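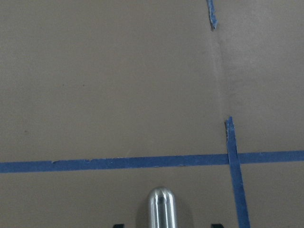
Teaching the arm a pick and place by hand

Apr 3, 2022

Quick notes for whoever sets up the Busau cell next. Assumes the arm is bolted down, powered and the Skenden software is talking to it.

1. Tape the table first. Blue painter's tape, one long strip across, a second one crossing it at an angle. The crossing is your reference. Doesn't need to be square, doesn't need to be pretty. Does need to stay put, so press the edges down hard with a thumbnail. If a piece tears off, leave the rest alone - don't retape halfway thru a set or your earlier demos won't match.

2. Wrist camera on. Bring the arm down slow until you see the fingertip at the bottom of the view and the long strip just past it. Good starting pose. Save it as home.

3. Free-drive mode. Hold the wrist, not the fingers. Speed cap at 80 in the Irent panel, whatever the manual says.

4. Hit record, wait for the beep, move. One smooth motion to the part, close, lift, over the strip, down, open. Stop record. Back to home.

5. Do it again. And again. Vary where the part starts, keep the drop spot the same. Pauses are bad, the arm learns the pauses too.

Remote control instead? Same steps, but use the Ristić handle and set the deadband to 600. Lower than that and it shakes. Clutch out before you put the handle down - always.

File names: task number, then run. Ours is 1523. Don't use spaces, the exporter chokes.

Bad demo? Delete it right away. You will not remeber which one it was later.

Playback at low speed first, hand on the stop button. If it drifts off the crossing, redo the home pose before you touch anything else. If it times out, raise the limit to 3000 and run it again.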